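# Progress report, October: the tables and the front room

Hi Oksana — you asked for the short version this time, and I've tried, but a lot has gone on in the front room since my last report and I want you to see where the money is going.

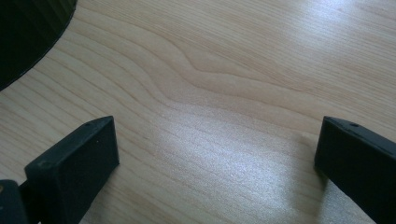 The big job was always going to be the tables. When Gundosum gave us the grant we had a mix of folding tables and two old desks, and the main complaint on the comment cards was that everything wobbled. People would set down a bowl of soup and hold on to it with one hand while they ate with the other. So tables came first, and I'm happy to say that part is nearly finished.

We went with the pale wood in the end. I know you and I went back and forth on this in the summer, and you were worried it would show every mark. It does show more than a dark top would, I won't pretend otherwise, but the room gets so little daylight in the back half that the dark sample made it feel like a basement. With the light tops in, people keep asking if we painted the walls. We didn't! The walls are next year's problem.

I've also grown very fond of the grain. There's a spot where the lines go wavy before they straighten out again, and one of our regulars always tries to get the seat in front of it. She says it looks like the river near where she grew up.

## Finish and cleaning

You asked me to report on this one specifically, so I'll go into some detail.

The finish has a bit of a shine to it. Under the ceiling lights you get a glare on the wood, and if you're reading a newspaper or filling in a form it can be annoying. Intan Nair, who runs our Thursday-style lunch (we still call it that even though it moved), tried swapping the bulbs over one table for softer ones and it helped a lot. I'd like to do the same for the rest. The bulbs are cheap and I can cover them from the small supplies line, so I'm telling you here and not asking for anything extra.

For cleaning, we use a damp cloth with a drop of dish soap, then a dry cloth, wiping along the grain. That's the whole routine. We had a spray from the old days under the sink and it left streaks, so I've taken it away and put a card on the wall with the new instructions. Hot pots go on a trivet. This is the rule that gets broken most, and I've broken it myself, once, with a teapot. The mark came out after a few days but I got teased for it.

We did the edges by hand with fine paper after delivery. They came a little sharper than I liked, and with small kids leaning on them I didn't want to leave it. It took two evenings and there was dust in everything, including my sandwich.

## How the room is being used

We served 154 lunches in the month, which is the best we've had since we opened. Our goal in the proposal was 100 a month by the end of the first year, so we're past it with time to spare. I don't want to promise that number every month, as the weather was bad and bad weather fills the room.

More people are staying after they eat, too. That was the part I really hoped for. Before, the plates were cleared and the room was empty by one o'clock. Now there's a card game most afternoons, and the homework group has started using the tables from 3:30 until we lock up. The homework group was in the hallway before, on the floor, so they're thrilled, and the parents are even more thrilled.

The Flores Street sewing group has asked if they can come in once a week. I've said yes for a trial, with a cutting mat on the table at all times. No pins left behind, please!

## Money

We've spent the furniture line down to the last $200. I'd like to hold that for felt pads and a spare tin of finish, and I'll send the receipts with the next report. Delivery came in under what we planned, but the hardware came in over, so it evened out. Nothing has been moved between lines.

The chairs are the one thing that's behind. Burkurico has pushed the date back again and I've asked them to put the new one in writing. If they can't, Girkanine has a similar chair that stacks a little higher, and I'd want to talk to you before switching, as the seat is narrower and some of our older guests won't like it. For now we're using the old folding chairs. They look a bit sad next to the new tables, but they hold people up.

## Coming up

- Softer bulbs over the remaining tables
- Felt pads on the chair legs once the chairs are here
- A second coat of finish on the table nearest the kitchen, which takes the most abuse
- A low shelf for the homework group, so their books aren't on the windowsill

I also need a decision from you on the sign. The proposal says we'll put up a sign with the funder's name by the door, and I have a draft ready, but I don't know if you want the long name or the short one. The short one fits much better.

Please do come by for lunch if you're anywhere near. Come a little before noon if you want your pick of seats, and I'll make sure there's soup.

Warmly, and with thanks from all of us who eat there,

Your very busy front room coordinator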